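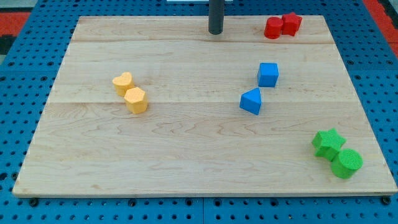 by Ilse Bortolotti

Book 7 of the Beltberg stories, and a lovely snowy one it is! Fodex the ferry dog has gone missing on the very night the river freezes, and the children of Sutitz (all fourteen of them, even the little ones who ought to be in bed) set off across the ice with one lantern and far too many sandwiches. You don't need to have read the earlier books, though we do hope you'll want to afterward.

Paperback, 192 pages, 17 chapters. Ages 7 and up.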